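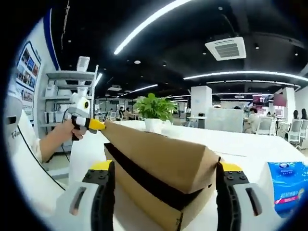
Why collect examples by hand, with two grippers, when we already have an arm at Goltham that can be driven remotely? The hand-held route gave us usable two-handed episodes at a rate the arm never reached, and the operator feels the contact force directly.

Opening, two minutes. State the scope: packing small goods into cardboard boxes, two grippers, two operators per episode. Policy training is the second half and belongs to Kwaku Wumbei. Hold questions about network size for him.

Numbers slide. 3850 episodes recorded for the Pramix set. 667 rejected at the first pass, mostly for tracking loss. A further 253 were set aside for review by hand. Say clearly that the 253 are not in the training split. Last time this was misread.

Definition of an episode. It starts with both grippers open and clear of the box, and it ends the same way. Trimming happens afterward, by script. Operators are told not to hurry the last second.

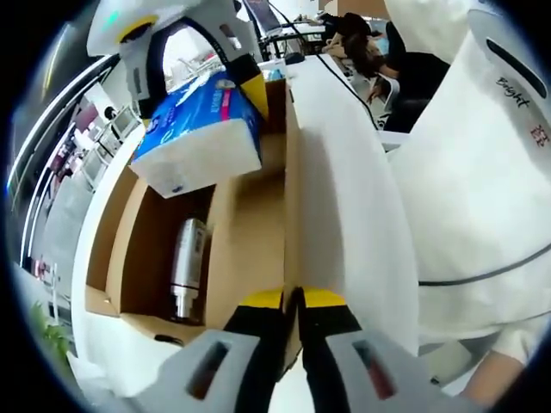 Occlusion comes next. When one gripper works inside the box and the other approaches from above, each view loses something that the other still has. We therefore keep both streams and train on the pair. The single-view baseline from Hallgrímsson is on the backup slide; show it only if asked.

Time alignment: both streams are stamped against one clock. An offset of one image is tolerated on slow moves. On handovers it is not, and those episodes are cut. Mention that we found this late, in April, and had to run the filter over the full set again.

Slow down here. This is the part people write to us about. 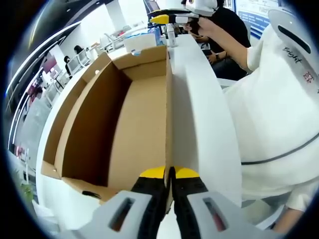 Flaps were the largest source of failed rollouts. A flap is thin, it bends, and its position at the start of an episode depends on how the box was folded. Early operators pushed flaps with the outside of a finger, and the policy copied the push without the correction that followed it. The current instruction is to pinch: one yellow tip on each face of the cardboard, with the edge between them. Pushing is now allowed only in the 4 tasks marked as closing tasks.

Variation. Change the box position between episodes, and change the operator's standing side. Do not change both grippers' calibration in the middle of a session. Log the item order. Flesdale logged it on paper and we lost two sessions to handwriting.

Soft packages. Finger width at contact is a poor signal for these, as the package deforms and the width keeps falling after the grasp is already good. We label the grasp at first lift instead. Rigid items keep the old label.
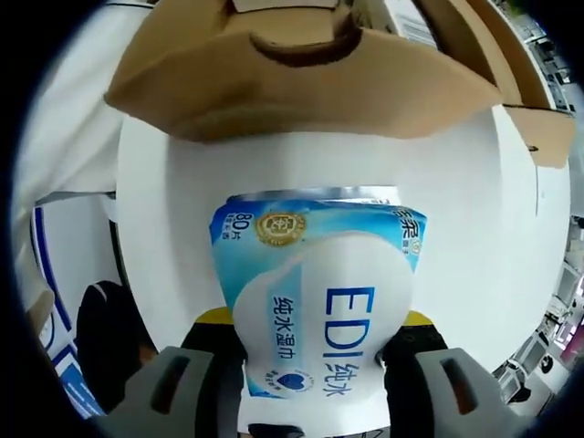
Brynhildur Eyvindsson objected at the dry run that first lift is also ambiguous, since a package standing on end can tilt before it leaves the surface, and she asked for the label to be placed where the whole base is clear. Accept the point. The tilt cases have been relabeled by her rule, and the change to the success rate is on Kwaku's third slide. Do not quote it from memory.

Limits, one minute. One room, one table height, overhead lighting throughout. No claim about transfer to other sites.

Hand over to Kwaku. Leave the episode definition on the screen while he sets up.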